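Emthorpe Open Day

The Emthorpe Open Day is a yearly public demonstration of household robots and robot software, held in September in the town of Emthorpe. It is organized by the engineering firm Brorkico together with Cenum, a training center for technicians. The event takes place in the former Mateos bakery building, where Brorkico has its test rooms. Entrance is free, but visitors must reserve a place for the guided part.

History

Brorkico moved to the Mateos building after its first workshop became too small. In the beginning the firm showed its work only to customers and to students of Cenum. Because many people from the town asked what was being done behind the windows of the old bakery, the firm decided to open the test rooms for one afternoon. This first edition was quite modest. There was one robot arm, which moved bread rolls from one tray to another, and a table with printed information.

The second edition was moved from the afternoon to the whole day, and the doors have opened at 10 in the morning since then. In that year the organizers received 132 visitors. The number grew in the next editions, and the most recent one had 299, which is the highest attendance until now. The building can hold 216 persons at the same time under its fire permit, so for a short period before noon a line formed on the street.

The name of the event has changed once. It was first called the Mateos Afternoon, after the building, and some older residents of Emthorpe still use this name.

Program

The program has a free part and a guided part. In the free part, visitors walk through the front hall, where students of Cenum show their year projects. These are usually small machines, such as a sorting belt for buttons or an arm that waters plants. Visitors can ask questions and can operate some of the machines themselves.

The guided part takes place in the test rooms. Each group follows a member of the Brorkico staff and stays 33 minutes. The tour goes through three rooms. In the first room the guide explains motors and joints with the help of open parts which can be touched. In the second room a robot arm repeats a simple movement, and the guide changes the speed and the weight of the load, so that the group can see how the arm reacts. The third room is for simulation and has no machine, only a large screen, a row of chairs and two desks with computers.

Between the tours there are short talks in the old oven room. The talks are intended for people without technical education. Subjects in past years have included safety in the home, repair of electric tools, and the question of which kitchen work is easy for a robot and which is difficult. A separate talk for schools is given in the morning.

Simulation room

The simulation room was added in the fourth edition, and it became the most visited part of the tour. In it the staff show how a two-handed robot is prepared for kitchen work before any real hardware is used. A kitchen counter is built in the computer with objects of daily life, and the program controls the hands on this virtual counter. The view on the screen is from above the counter, so the visitors look down on the counter with the black hands coming in from the sides.
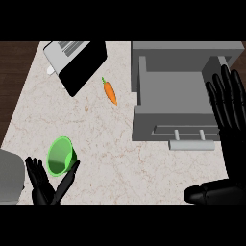 The guide can stop the simulation at any moment, move an object to another place and start again from the same point. This is repeated with several arrangements during one tour, and the group is invited to propose them. Children often ask for difficult arrangements, for example a cup lying on its side, or a piece of food placed between two appliances. The guide then explains which information the program receives about each object and which it must estimate.

A part of the explanation is given to the limits of the method. Contact between a finger and a smooth surface is hard to calculate, and soft objects behave in the simulation in a more regular way than in a real kitchen. For this reason the results are later compared with tests on real equipment. These tests are not shown during the open day.

Reception

The local newspaper has written on the event several times, mostly in a positive tone. It praised the patience of the guides and the clear language of the talks. Criticism concerned the waiting times and the acoustics of the front hall, where the noise of the student machines makes conversation difficult. After these remarks the organizers placed curtains between the stands and introduced the reservation system for the tours.

Some visitors also wished to see a complete robot at work in a real kitchen. Brorkico has answered that the rooms of the Mateos building are too narrow for doing this safely with groups.

Access

The building is a short walk from Emthorpe station. The front hall and the oven room are on street level. The test rooms are on the upper floor and can be reached by stairs or by the former flour elevator, which was rebuilt for passengers. Tours are given in English, and printed sheets in other languages are available at the entrance.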